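Sep 5, 2024

Choosing paint when you can't make up your mind

So I finally painted the back room. If you've been reading this blog for any length of time you know I have been threatening to do it forever, and that the room has been a sort of oatmeal color since the day I moved in. I don't hate oatmeal. I just never once walked in there and felt glad about it, and it's where I pay bills and write these posts, so I'm in there a lot.

The trouble started the way it always does with me, at the sample rack. I went into Pullen for one roll of tape and came out with a fistful of paint cards, mostly grays and one very dark green that was almost black. I love those moody dark rooms you see in magazines. My sister says they look like the inside of a boot (she has a white kitchen, white hall, white everything, so consider the source).

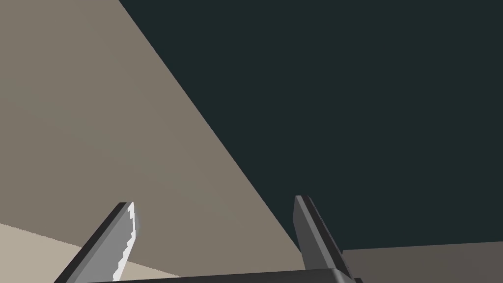
I taped the cards up and left them there for 12 days. Morning, lunch, after dinner with the lamp on. The grays were fine at lunch and miserable by dinner, and one of them went purple on me after dark, which I was not ready for. The dark green I liked at every hour, but I could feel myself getting nervous. It's a small room and the window faces the neighbor's fence.

Then my friend Qusai Qudah came over to return my ladder, looked at the wall for maybe two seconds and asked why I wasn't doing orange. I laughed. He was serious! He grew up in a house with an orange dining room and he says everybody stayed at the table longer than they meant to. I told him I'd think about it, in the voice you use when you aren't going to think about it, and then of course I thought about nothing else all week. 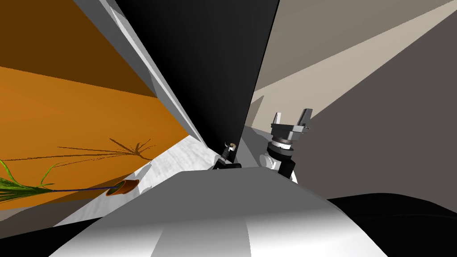
What I hadn't understood is how many oranges there are. There's the traffic cone kind, there's pumpkin, there's a brownish one like old brick, and there's a pinky one that is really just salmon with a better name. I bought two sample pots from Peeters, painted big squares on leftover cardboard, and moved them from wall to wall. Do it on cardboard, please. I once put samples straight on the wall and you could see the edges of the squares through two coats of the final color, for years.

The brighter one was too much. I stood next to it and my hands looked sunburned. The brick one calmed right down once the lamp was on, and at breakfast time it had a glow to it that made me want to sit there with coffee and not open the laptop at all. So that was that, more or less. I still slept on it another couple of nights — I know myself.

I spent 44 dollars on the paint and then a silly amount more on everything that goes with it. New roller covers, a decent angled brush, a drop cloth to replace the one I ruined doing the porch steps. The brush was worth it. I cut in along the ceiling by hand with no tape and it came out straighter than any line I've ever done with tape, so now I have a lot of tape.
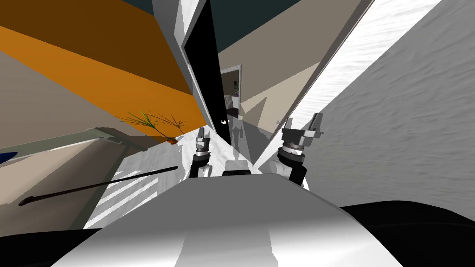
Strong angles, white and gray up front.

The first coat looked terrible. I'm telling you so you don't panic if you try this. Orange goes on streaky, and over oatmeal it dried to something like canned soup, and I sat on the bottom rung of the ladder and wondered if the dark green card was still in the drawer. The guy at Ulel (the little hardware place behind the bakery) told me to wait a full day and not touch it up while it was tacky. I touched it up while it was tacky. There's a patch by the door with a bit of a ridge in it, and I've hung a calendar there.

Second coat, completely different story. Even, warm, no soup. I kept walking past the door just to look in. My sister came by on her way home from work and stood there with her bag still on her shoulder and said, "Well, it's not a boot," and I'm counting that.

I do think I'll change the curtains. They're a cool gray and they look a bit sulky next to all that color now. I've been looking at a cream linen from Wavisero, but it's sold by the panel and I'd have to hem them, and my sewing machine and I are not on good terms.
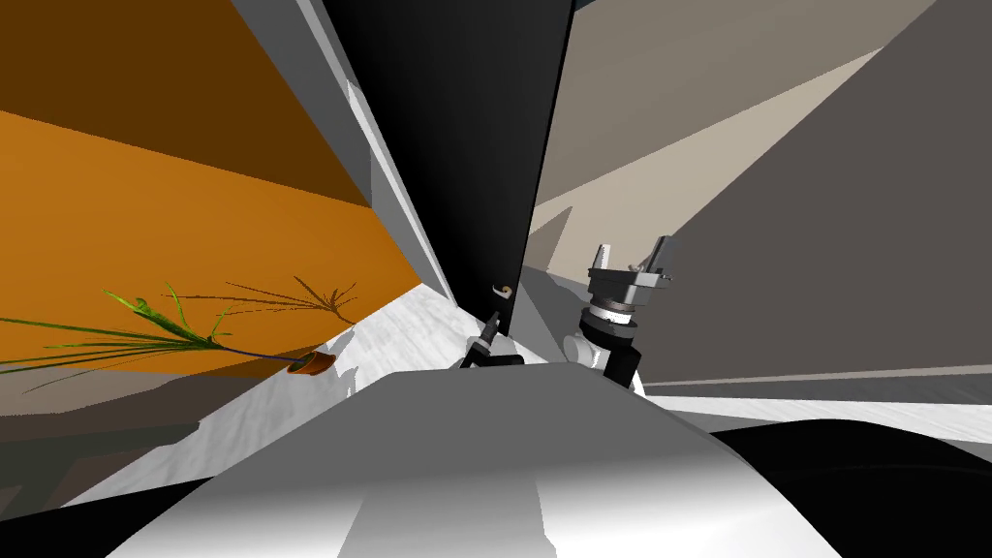 A few things people asked me in the comments last time

Did I prime? I did not, and I should have. A gray-tinted primer under a strong orange would probably have saved me the soup stage.

Does it make the room feel smaller? A little, yes. I don't mind it in a room where I mostly sit still. I wouldn't do it in the hallway.

What about the trim? Still the old off-white, and it needs doing. I'm hoping to get to it before the end of September, while I can keep the window open for the smell.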